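**Hollum-Kit mit Markerwürfeln: taugt das für den Einstieg?**

*Damián Zamudio*

Hallo zusammen, ich will zu Hause Handbewegungen aufnehmen und damit später einen kleinen Greifarm trainieren. Jetzt bin ich beim Kit von Hollum gelandet (Kopfkamera plus Würfel mit Markern für die Hände), 700 Euro bei Flester. Hat das jemand? Und reicht normales Zimmerlicht, oder muss ich gleich Lampen dazukaufen?

*Montserrat Arellano*

Ich hab's seit Juli und mag es ziemlich gern! Die Einrichtung hat mich 35 Minuten gekostet, das meiste davon fürs Kalibrieren. Zimmerlicht reicht bei mir völlig, nur direkte Sonne auf den Würfeln mag die Software gar nicht, da springt die Spur dann wild herum. Fang mit großen, weichen Sachen an, Rucksack, Jacke, Handtuch, und leg eine dunkle Matte drunter, das hat bei mir am meisten gebracht.

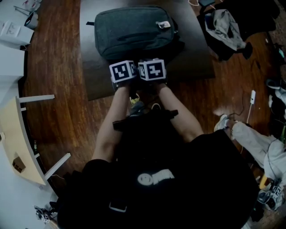 Was mich nervt: Man muss sich echt angewöhnen, die Würfel nicht mit dem Unterarm zu verdecken. Nach sieben Aufnahmen am Stück spüre ich außerdem den Rücken, auf dem Boden arbeiten ist halt nix für mich. Und nimm Firmware 1502, mit der davor hatte ich ständig Aussetzer.

*Enriquez*

zu teuer. hab meins gebraucht über Hernbridge bekommen, läuft auch. Lampen brauchst du nicht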